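The **Semer open day** is a public demonstration of robot training methods held once a year at the Cerkholm workshop of Ukus, a small automation firm. It covers the recording of household handling tasks with hand-held grippers. The event began as an internal review for the firm's suppliers and was later opened to visitors, with attendance capped at 300.

## Format

Visitors enter in groups and follow a fixed route through the workshop. Each stop has an operator and a desk or shelf task. Operators work with two grippers, one in each hand, and move objects with the grippers alone. Square printed markers are used to track the position of the tools. Each group sees the same task 3 times before moving on.

The tasks use ordinary items. The desk lamp is regarded by the staff as one of the harder objects, as the arm and the cable move separately from the base. 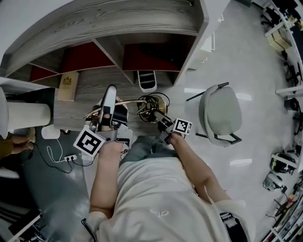
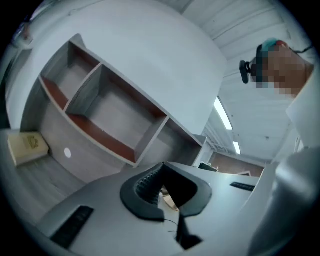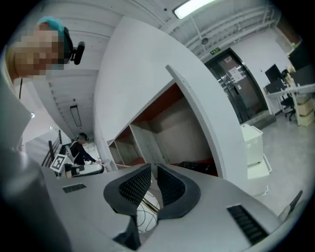
CERKHOLM, December

The most recent open day followed the same route, with 2 changes. Talks were moved to the end of the visit, and questions were taken at the desks during the pauses between recordings. Baptiste Pons, who runs the recording program at Ukus, gave the closing talk on how recordings are checked before use.

## Equipment

The hand-held gripper is known within the firm as the Mallet. It has no drive of its own for moving through space; the operator carries it, and a camera on the tool records the view past the fingers. The wide lens bends straight lines near the edges of the picture, and this is corrected in software at a later stage. Finger designs differ between units, and left and right tools are not always matched.

## Use of recordings

Recordings made during the open day are stored apart from regular sessions. Pons stated in the closing talk that noise and interruptions make them less regular, and that they are used mainly for testing. A recording is rejected if the markers are lost from view for too long or if the operator touches the object by hand.

## See also

- Teaching by demonstration
- Motion capture
- End effector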